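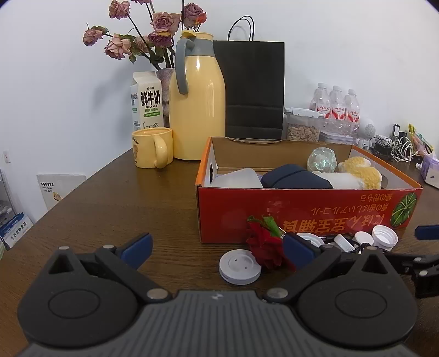 Artificial flowers on a table

drukum_gal
30 Apr 2020
I have a window box of fake flowers in the front room and the reds go pink by December every year. Is there a spray that helps, or do I just keep buying new ones?

Olen256
UV spray from the craft store. Two light coats, let it dry overnight between them. Do it outside.

kinnear_rd
I tried the spray and saw no difference. My roses faded at the same rate as the ones I left alone. Window film did more for me. It cost more up front, but the couch stopped fading too.

Olen256
Did you spray the backs of the petals? Most people only do the front.

kinnear_rd
Front and back. Same result.

pressedfern
Depends on the fabric. Cheap polyester is dyed after it's cut and the color goes fast. I get mine from Britico, the outdoor line, and they're on their third summer. The leaves have gone a little blue but the reds are fine.

drukum_gal
Mine were from the dollar bin, so that could be it. Does the film make the room dark?

kinnear_rd
A little. You stop noticing after a week. Check your lease first if you rent.

tallgrass700
I rotate mine. One set in the window, one in a closet, swap every 2 months. Dust them with a hair dryer on cool before they go away.

Olen256
I still say spray. Rotating just means you fade both sets slower.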